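Dissolved Oxygen and Water Depth in the Prurow Estuary
Student Project Report
Prepared by Paraskevi Liapis, Nov 4, 2022
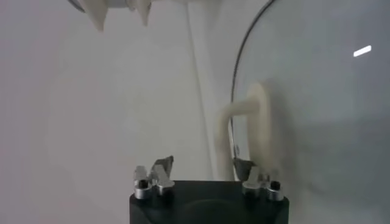 The purpose of this project was to determine whether dissolved oxygen in the lower estuary changes with depth during warm weather. Samples were collected in July at three stations between the Liang Creek outlet and the Brarnent channel marker. At each station, water was drawn from the surface, from mid-depth and from just above the bottom.

A total of 114 samples was analyzed. Surface water held the most oxygen at every station. The lowest readings came from the bottom water at the channel marker, where the estuary is deepest and the saltier layer mixes poorly with the fresher water above it. Readings at the creek outlet varied little with depth.

Nine samples were excluded from the averages — their bottles had been stored for more than 24 hours before testing. Wind speed was not recorded, and its effect on mixing could not be assessed. Further sampling in cooler months is recommended, using the same stations and depths.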